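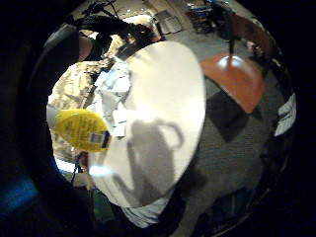 Rocío Ccori still remembers the January morning when her mattress was too stiff to sit on and too cold to sleep on, and she says she would have given a good deal for one plain page telling her what to do about it.

Grajales, the family bedding store on the main street of Kulville, is pleased to offer that page at last, along with fourteen more just like it. "The Home Bedding Handbook" is a free booklet of 15 pages, written by the people who work the sales floor and answer the phone, and it is ready to pick up at the store as of July 6, 2020.

We have been selling pillows, quilts and mattresses in this town for a good long while now, and over the years we have noticed that the same questions come back to us, usually a week or two after a sale and usually with an apology for bothering us (it is never a bother!). How often should a pillow be washed? Can a wool blanket go in the dryer? Does a mattress still need turning if it only has one soft side? Last winter we finally began writing the questions down, and by spring the notebook held 257 of them.

The booklet answers as many as we could fit. There is a chapter on stains, a chapter on storing winter quilts through a humid summer, and a longer one on guest rooms, where a bed may go months without anybody in it and then be expected to do its best for two grandparents and a toddler. The middle pages fold out into a laundry chart that you can tape inside a closet door.

The type was set by Arkonton, the print shop two doors down, who were very patient with us about the size of the letters. We wanted them large, and then we wanted them larger.

Copies are free to anyone who stops in, whether or not you have ever bought so much as a pillowcase from us. If getting downtown is hard for you just now, call the store or drop a note to Grajales, P.O. Box 1729, Kulville, and we will gladly put one in the mail. Please print your address clearly, and do send along any question we missed, as there is already a fresh notebook by the register.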